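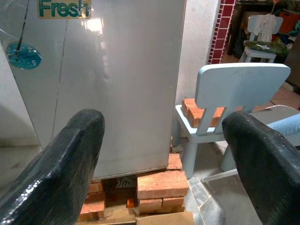 Figura 3. Vista desde la muñeca: pinza abierta ante el frigorífico elevado sobre ladrillos.

4.2. Puesta a punto de la célula Ginden

La célula consta de un robot de dos brazos con pinzas negras de dos dedos y un frigorífico pequeño colocado sobre ladrillos. La altura de la base forma parte de la configuración y se anota en cada sesión. Antes de la primera apertura se verifica el cero de ambas muñecas y se inspecciona el recorrido del cable a lo largo de cada brazo. El recubrimiento de los dedos se sustituye cada 196 ciclos; en julio se completaron casi 305 sin incidencias en las articulaciones. Si la desviación en el borde de la puerta supera 3 mm, se repite la calibración mano-ojo con la puerta cerrada. 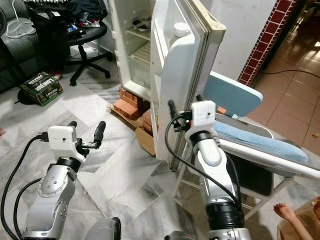 Según Tahira Virk, el umbral de 3 mm resulta demasiado permisivo cuando el contacto se produce en el canto interior de la puerta, y convendría recalibrar también tras cada cambio de recubrimiento. El procedimiento se modificó en ese sentido a partir de la sesión 29.

Categoría: Manipulación móvil / Mantenimiento

Contacto: Grupo Wikusov | © Wikusov | Volver arriba

Artículos relacionados
Calibración de muñeca en la célula Demley
Desgaste de dedos de pinza: notas de Ng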